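Counting the votes: how Drosia's final is scored

Television

The singing contest Drosia has changed its voting system for the third time in as many series. The new version is harder to follow on screen than the old one, and the broadcaster has published only a short note on how it works. The full rules run to 50 pages and were sent to the contestants' agents in May. What follows is drawn from that document.

Two totals decide the result. The first comes from the studio jury and the second from viewers. Until last series the two were added as raw percentages, so an act with a very large fan base could win the final with the lowest jury mark. That happened when the dance duo Bermúdez took the title after finishing last with the jury in both the semi-final and the final. The result was within the rules. It also led to 1699 written complaints, which the production company, Kosden, lists in an appendix without comment.

Under the new system each total is turned into a ranking before the two are combined. The finalists are ordered from first to last by the jury and separately by the public, and points are given for each place. With 7 acts in the final, first place is worth 7 points and last place is worth one. A large lead in the public vote now earns no more than a narrow one. Where two acts finish level, the public ranking decides.

The jury's own marks have also been altered. Each juror still scores out of ten, but the highest and lowest marks for every act are removed before the average is taken. The practice is common in judged sport. Its effect on a jury of five is considerable, as only three marks are left, and a change of one point by a single juror can move an act two places.

Viewers vote through the programme's app or by telephone. Each account or number is allowed one vote per act in each round. Votes from outside the broadcast area are recorded but not counted. The telephone line closes one minute before the app, to allow for calls still in the queue, and both totals are locked before the jury marks are read out. In earlier series the vote stayed open during the jury section, and the figures show a clear rise in voting for any act that had just been marked down.

The count is run by a separate company, Mavden, which also supplies the app. Its staff sit in a room next to the gallery and pass the ranking to the presenter's desk on paper. There is a reserve procedure for a failure of the app. If fewer than 2000 valid votes have been received for any act when the lines close, the public ranking is set aside and the jury ranking stands alone. The procedure has not been used.
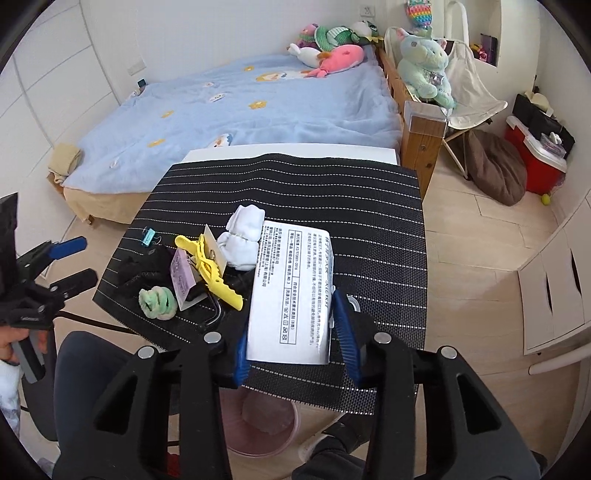
Words: Encarnación Cuesta
Television and Music

The semi-finals use a shorter form of the same method. The two lowest acts in the combined ranking sing again, and the jury alone chooses between them. Viewers' votes are not carried forward to the final, so every act starts from nothing. Jury marks are not carried forward either, although jurors may keep their notes.

Agents have raised one objection. Under the old rules Kosden released the full percentages the morning after the final, and several singers used them when negotiating tour dates. The company will now release only the rankings. A singer who came second by a handful of votes will have the same published record as one who came second by a wide margin.

Kosden says the full figures will be kept until the next series has been cast and then deleted. Contestants can ask to see their own totals during that period, but must sign an agreement not to publish them.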